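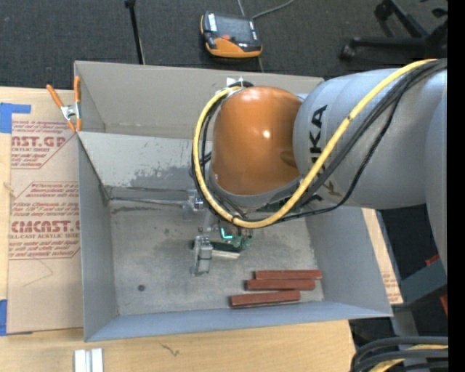 Large grey bin, floor a bit worn

This site uses cookies to remember your suburb and what's in your cart. Accept all | Settings

Moving Crate and Bin Hire — Your Questions

Prinow Crate Hire, Varthorpe. Updated 20th March. Check your question is here before ringing please, phones are flat out at end of lease time.

BOOKING

How do I book?
Online, or ring the depot. Need your name, both addresses, drop-off day and a mobile that gets answered. Email works too but it's slower. Don't book through Facebook messages, they get missed.

How early should I get in?
Two weeks is comfortable. One week usually ok. End of month goes first, and the last week of January is a write-off unless you've booked before Christmas. Midweek in winter you could ring in the morning and have them that arvo.

How many will I need?
Depends how much stuff you've got and how honest you are about the garage. Rough guide is on the booking form by number of bedrooms. Books, records, a proper kitchen — go up a size. If you've just done a big clean out, go down one. Most people under-order and ring us back halfway through the pantry.

Can I add more later?
Yes, if we have them. We own 523 crates and bins all up and in busy weeks every one of them is out. Adding to an order costs the per-crate rate plus a second delivery, or pick up the extras yourself and skip the delivery bit.

Can I change my date?
Up to two days before, free, once. After that there's a rebooking fee. If settlement falls over, ring us, we know how that goes. We'll sort something out.

What if I cancel?
More than a week out, full refund. Inside a week, half. On the day, nothing back sorry, the truck is already loaded.

PRICES AND BONDS

What's the bond?
$30 per order, any size. Goes back on the card you paid with once everything's been returned and checked. Banks take their time with it, so give it a few business days before you chase us.

What's included in the hire price?
Crates, lids, labels, one delivery, one collection. Trolley is extra. So is anything past the standard two weeks.

I need them longer
Fine. Ring before the hire runs out and you get the extension rate. Don't ring and you get the late rate, which is worse. We text a reminder three days before they're due.

Do you charge for damage?
Scuffs and scratches, no. They're meant to get knocked about. Cracked through, burnt, painted or missing, yes, replacement cost out of the bond and we invoice the rest. Marker comes off most of the time, but use the labels please. Stickers that aren't ours, pelase take them off yourself.

Do you do student or pensioner rates?
Yes to both. Show the card on delivery. Can't be added to a sale price.

How can I pay?
Card or bank transfer. Cash at the depot only, drivers don't carry any. No Afterpay at the moment.

DELIVERY AND COLLECTION

Where do you deliver?
All of Varthorpe and the Barrientos side of the river. Further out by quote. Farm addresses, tell us about gates and dogs.

What time will you come?
Morning or afternoon window, you pick. Driver texts when you're next. We can't do exact times, so don't book the locksmith around us.

Do I have to be home?
For drop-off, no, if there's somewhere dry and out of sight of the street. For collection, no, if they're empty, stacked and where we can reach them. If the truck turns up and they're still full, that's a failed collection and there's a fee. Happens every week.

I'm on the third floor, no lift
Tell us when you book. Ground floor and lift buildings are standard. Stairs are charged per flight. Or we leave the stacks in the foyer and you take it from there — check with your building first, some of them get cranky.

Can you collect from a different address?
That's the normal way. Drop to the old place, collect from the new one. Both inside the delivery area, no extra.

Can I pick up and return to the depot?
Yep, and it's cheaper. 216 Bastus Road, roller door round the side. The crates nest when empty so a decent stack goes in a hatchback. Lids flat on the parcel shelf. Bring a strap if you've got a ute, we've got a few to lend but they don't come home.

PACKING

What's the difference between a crate and a bin?
Crates have lids, they stack, one person can carry them. That's what most of the house goes in. Bins are the big open ones. Good for doonas, pillows, soft toys, shoes, garden bits, the weird stuff that won't fit anywhere. Don't fill a bin with books. You won't shift it and neither will the removalist.

How heavy can I pack a crate?
If you can't lift it easily, take something out. Heavy stuff at the bottom, half a crate of books then linen or clothes on top. Removalists can refuse a crate that's too heavy and some of them do.

How high can I stack them?
Four high when full. Five if light, against a wall. Never with kids about. Lids closed properly, both sides clicked, or the one above tips.

Do I need to wrap plates?
Yes. Tea towels, newspaper, T-shirts, whatever. Plates on their edge, not flat. Glasses upside down, paper stuffed inside. Fill the gaps so nothing rattles. We sell butcher's paper but honest opinion, use your own towels, they have to be moved anyway.

What about pot plants?
Open bin, old sheet in the bottom. Water them a couple of days before, not that morning. Interstate is a different matter, there are quarantine rules, look those up for your state.

Can I put food in them?
Packets and tins, go for it. Open bottles of oil or sauce, tape the lid, bag them, stand them up. Fridge stuff goes in an esky. Chilli oil doesn't wash out of anything, ask Edgardo.

What can't go in?
- Gas bottles, even empty
- Petrol, mower with fuel in it
- Pool chlorine
- Wet paint
- Fish tank with water (yes someone did)
- Pets
- Anything that's alight, or was recently, incl. barbecue ash

Where do I start?
The room you use least. Linen cupboard, spare room, out of season clothes. Kitchen second last, bathroom last. Keep one crate aside for first night — kettle, mugs, toilet paper, chargers, sheets, a knife for the tape, school uniforms if it's that sort of week. That one goes in your car and not in the truck.

How do labels work?
Slot on the short end. Write the room it's going TO, and one or two words of what's in it. "Kitchen — pans". Don't write "misc" on nine of them. Face the labels outward when you stack or you'll be pulling the lot apart looking for the kettle.

Are they lockable?
Crates take a cable tie through the lid. We put a handful in with each order, ask if you need more. Bins don't lock. Passports, jewellery, medication, hard drives, carry them yourself.

CLEANING AND STORAGE

Are they clean when I get them?
Yes. Hosed, detergent, dried, checked. Older ones look tired, that's wear and it won't come off on your clothes. If you do get a grubby one send us a photo and we'll swap it.

Do I need to wash them before they go back?
No. Tip out the crumbs and the dead leaves. If something's leaked, rinse it. If it's something dreadful, just tell us so the person opening it knows.

Can they sit outside?
Overnight under cover, fine. Not weeks in full sun, the lids go brittle. They aren't waterproof either, rain gets in where the lids meet.

Can I use them in a storage unit?
Yes, on the monthly rate. Leave a gap along the wall. If it's going to be most of a year, buying tubs will be cheaper for you. We'd rather tell you that now than have the arguement about the invoice.

OTHER

Do you do the moving as well?
No. Crates, bins and trolleys only. We can give you a list of local removalists, no commission to us. Get two quotes. Ask them about stairs and travel time before you say yes.

Office moves?
Yes. Usually more crates, shorter hire, out after five and back before Monday type of thing. Email with desk numbers and whether there's a loading dock. Account terms available.

Do you sell old ones?
Sometimes. When lids stop clicking they come out of hire and get sold at the depot for the shed or the veggie patch. No list, no holds, turn up and see.

I found something in a crate that isn't mine
Bring it in or hand it to the driver. We keep lost things for 30 days. So far this year it's mainly been remotes, one earring, and a very nice cheese grater.

I left something in a crate
Ring straight away, before they go through the wash. Tell us your order name and what it is. We'll look. Can't promise.

Lost a lid, is that the whole bond?
No. Single lid is a small charge. Have a look under the bed first.

Who do I talk to if something's gone wrong?
Edgardo Gatchalian runs the depot. Ask for him by name or put his name in the subject line. He reads them at night mostly, so you'll get an answer next morning.

Still stuck? Use the contact form and put your order number in it.

Contact | Terms of hire | Privacy | © Prinow Crate Hire, 216 Bastus Road, Varthorpe | Back to top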